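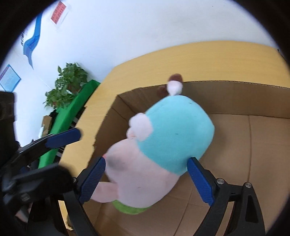

How do you write down a folk song or story so that other people can use it later?

Record the whole performance first, then make a word-for-word transcript, and keep your own notes in a separate file. The steps below follow the order we use for the Danumeck song and story collection.

Before you visit

Ask the singer or teller for permission, and explain where the recording will be kept. We use a one-page form with two boxes, one for listening in the reading room and one for publication. Many people agree to the first and want time to think about the second.

Bring a spare set of batteries. Choose a room with curtains or a rug and turn off the refrigerator if the owner doesn't mind. Remember to turn it back on.

Recording

1. Start the recorder and say the place, the language and the kind of piece you expect to hear.
2. Let the first performance run without questions. If the singer stops and starts over, keep recording.
3. Ask where the piece was learned, when it was usually sung, and what the singer calls it. Local titles matter. A harvest song known as "The Long Row" in Busulia is called "Wet Sleeves" in Skakutitz, and the two were filed as separate songs for years.
4. Ask for a second performance. Words often change between the two – write down both versions.

Stories told to children need a little more care. Tellers tend to shorten them for an adult with a microphone, so it helps to have a child in the room. 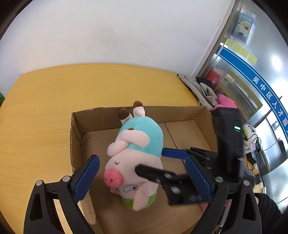 Plush pig in a turquoise outfit.

Transcribing

Allow around 6 hours for each hour of speech, and more for songs in dialect. Type what you hear, including repeated lines and half-finished words. Don't correct the grammar. Put unclear words in square brackets with a question mark, and mark a pause with a slash.

For songs, number the verses in the order sung. If a refrain changes by even one word, write it out in full. The Nakajima notebooks have 13 ballads where the refrain was given once and then marked "etc.", and there is now no way to tell what was sung.

Filing

Give the recording, the transcript and your notes the same number, with a letter at the end for each. Keep the original sound file untouched and do any noise cleanup on a copy. Tapes made before 2000 should be copied first, as many are already shedding.

Send the singer a copy of the transcript. Corrections that come back go in as dated notes at the foot of the page – the first version stays as it was.

Last updated Feb 8, 2025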